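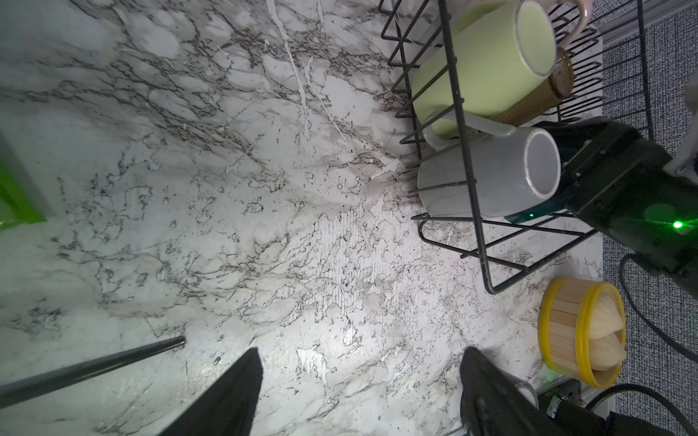
Splits, wind and the indoor 800

2018-02-10

The Bedcombe indoor meet finished last night and I have the lap data for the men's 800, so this post covers pacing on a flat 200-meter track. The sprint results are on the club page and I won't repeat them.

Timing at Bedcombe moved to a Protell system this season. The old setup gave a finish time and nothing else. The new one records every runner at the line on each lap, to the hundredth, and the club exports it as a plain text file. There were 15 runners across three heats. One dropped out after the second lap and I removed him from the averages below, though his first two laps are in the file.

The usual advice for 800 runners is to go out a little faster than goal pace and hold on. Outdoors that means a first lap two seconds or so quicker than the second. Indoors there are four laps, so the shape is easier to see. In all three heats lap one was the fastest and lap three was the slowest. Lap four came back slightly, by less than half a second on average. The drop from lap two to lap three was the largest single change in the file, and the heat winners had the smallest drop in every case.

Lap three is also where most of the passing happened. I count a pass as a change of order between two crossings of the line, which misses anything that happens and reverses inside a lap. Runners who passed on lap three held the place to the finish more often than runners who passed on lap four. The sample is small and I would not build a race plan on it.

Some of the spread comes from running wide. On a flat track with tight bends, a runner who spends both bends in the middle of lane two covers several extra meters per lap. Over four laps that can be two seconds at this level. The Protell file has no lane position, so I watched the second heat on the club video and marked bends by hand. The runner who finished fourth ran wide on six of his eight bends. His time, corrected for distance, would have put him close to second. Whether he could have got inside is a separate question, as the field was packed until the bell.

I keep all of this in a spreadsheet that started with the July outdoor series. It now has 181 races and 610 laps with usable splits. Most of the early entries are final times only, which is why the lap count is low. I tried moving it to Zarnex in the fall and went back, mainly over how it rounds imported times. It dropped the hundredths on anything over a minute and I found out after I had deleted the originals for two meets.

The next meet is at Anozie, on a banked track. Banked times run faster and I have no conversion I trust, so those results will go on a separate sheet. The women's 800 there has two heats, and the entry list closes 30 minutes before the start. I will post the splits when the file is up.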